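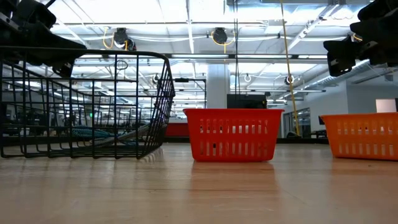
March 2018

I have now spent two months with the Tetow fingers and I still can't tell you whether they are better than the Utstead ones. The sales sheet says they are. The sales sheet also says "universal," a word I have learned to read as "we tried it on a cube."

Chiharu Tamura and I ran 391 grasps on the old Utstead pair in January, then 1,082 on the Tetow pair once the adapter plates arrived. I know, lopsided. The Tetow dropped fewer items, but by the time we got to it we were both much better at driving the arms, so how much of that is the finger and how much is us? Tomoyo Yokoyama thinks it's mostly us. I lean her way.

Baskets are where I expected a difference and didn't find one. A thin rim is a thin rim, and if you come in at a bad angle either pair slides off it.

Flat boxes are a different story. The wrist camera gives you a decent look at the label and almost no feel for how high the lid sits above the table, so you come down too far or you close on air – I did both, repeatedly.
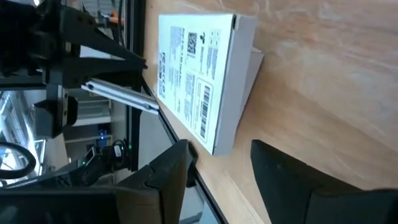
Box on the table, fingers open, from the wrist camera.

The Relance controller has a "soft close" setting that is meant to help with this. I left it on for 11 runs and turned it off again. It was slow, and two of those runs still ended with a crushed corner.

Next up is the same set of objects with the Utstead pair back on, same drivers, same order. If the gap disappears I'm sending the Tetows back.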